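### 4.2 Food and attendance at residents' holiday events

The second part of the study looked at what brought tenants to the seasonal events held in the shared rooms of their buildings. We compared two blocks, Zarine and Cirillo, which are let by the same firm and have similar rents. Both held a party for Shrove Tuesday in February. At Zarine the food was supplied by a caterer and laid out in the lobby from early evening. At Cirillo tenants were asked to bring a dish, and the management paid only for drinks and paper plates.

Invitations went out in the same way at both sites: a card under each door, a notice by the post boxes and one email. The wording was agreed beforehand with the events manager, Fulvio Parisi, so that neither block was promised more than the other apart from the food itself. We sent a short questionnaire to all 1,299 named tenants in the week after the parties and received 241 replies. Replies from people who had moved in during the previous fortnight were kept in, although several of them said they had not seen the card.

Tenants at Zarine most often gave the food as their reason for coming down. Many said they ate, spoke to one or two people they already knew and went back upstairs. At Cirillo fewer people named the food, and those who had brought something tended to stay longer. One wrote that she "couldn't very well leave before anyone had tried the pancakes". Others said that being asked to cook had put them off, especially those who got home late from work. This agrees with Nater's earlier account of shared meals in rented housing, where the people with the least free time were the first to drop out.

Knowledge of the holiday itself was patchy in both blocks. Over 40 respondents thought the party marked the start of Lent, when it falls on the day before. A smaller group took it for a late Valentine's event, which may be the fault of the red lettering on the card. We found no sign that people who knew the history of the day enjoyed the evening more. Tenants who had grown up with a carnival tradition did, however, write longer answers, and often described what their families cooked.

The layout of the home also came up, though we had not asked about it. Some of the flats (Figure 2) have a kitchen in one corner of the main room, and tenants in such flats wrote that cooking for a crowd was awkward. Grolter makes a similar point about student halls. We did not record kitchen size and cannot test the idea with the present data.

Two limits should be noted. The blocks differ in the age of their tenants, with more families at Cirillo, and children may account for part of the longer stays. Each party was also held only once, and it rained heavily on the night. A further round is planned with the food arrangements swapped between the buildings.

**Figure 2.** Kitchen corner.

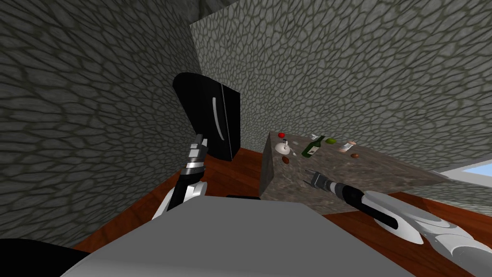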